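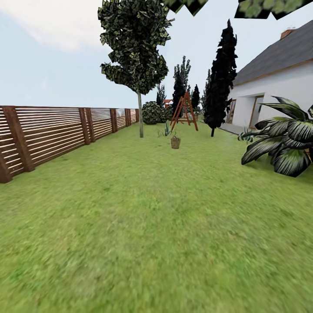 4. Recording demonstrations in the Backyard scene

Applies to: Osulo Teleop, desktop client. Section revised 20 June 2023.

This section covers recording egg-collection demonstrations by remote control in the simulated yard. It assumes you have finished the hand controller pairing in Section 3 and have an operator account on the Tirkutier server.

4.1 Before you start

1. Open the client and choose Scenes > Outdoor > Backyard. The first load takes up to 80 seconds while the grass and tree textures are built. Later loads are faster.

2. Check that the viewer shows the lawn with the fence on the left and the house on the right. If the house is on the left, the mirror setting is on. Turn it off under View > Orientation.

3. Open Task > Select and choose "Collect eggs, basket". The basket is placed on the lawn near the swing set. Learn where it is before you switch to the gripper view, as it may be out of sight once you are looking down at the grass.

4. Enter your operator name exactly as it is registered. Recordings saved under a misspelled name go to the unassigned folder and must be moved by an administrator.

Note: Pieces of foliage may appear at the top of the overview with no tree under them. They do not affect contact or scoring. Do not report them as a fault.

4.2 Taking control

5. Hold the controller in a relaxed position in front of you, with your elbow supported.

6. Press and hold the clutch button. The gripper now follows your hand. Release the clutch to reposition your hand without moving the gripper.

7. Switch to the gripper view (key G). Open the fingers all the way with the trigger released.

Caution: Do not press the clutch while your hand is moving. The gripper will jump, and the jump is saved in the recording.

4.3 Recording a pick

8. Press R to begin recording. The status light in the client turns red.

9. Bring the gripper over the lawn until you have an egg between the fingers in the view. Stay high at this stage.

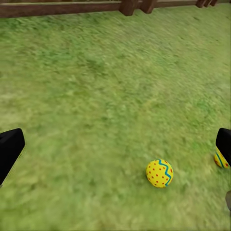 Choose one egg and commit to it. If another egg is close to a finger, shift sideways before you go down so that the finger does not push it. Changing your mind halfway produces a path the learner cannot use, and the reviewer will reject it.

10. Lower the gripper straight down at a steady speed. Stop when the fingertips are level with the middle of the egg.

11. Squeeze the trigger slowly until the contact tone sounds, then hold it there. More force does not improve the grip.

12. Lift, pause for one second, and move to the basket. Release the egg just above the opening, below the handle if you can reach at that angle.

13. Press R again to stop. Enter S to save or D to discard.

Note: Discard any take in which you dropped the egg, unless you have been asked for recovery examples. Recovery takes are saved with Shift+S and kept in a separate set.

4.4 Length and number of takes

A single recording is limited to 960 time steps. The client stops by itself at the limit and marks the take as incomplete. If you often reach the limit, lower the motion scale one notch less in Settings > Hand and try again.

The Lamville set, which is supplied with the scene, holds 3466 accepted takes. Of these, 697 are recovery takes. You can play any of them back from Library > Lamville. New operators should watch several before recording their own. Takes by Keabetswe Potgieter are a good guide to pace.

4.5 Problems

The gripper drifts with the clutch released.
Repeat the pairing in Section 3.

The egg slides out during the lift.
The fingers closed too high. Go back to step 10 and lower them further.

The fingers catch on the grass.
The lawn has a contact surface slightly below the visible blades. Raise the gripper a little and continue. The take can still be saved.

Playback does not match what you saw.
Send the take number to Tímea Pap at the Juhász support desk and leave the file where it is.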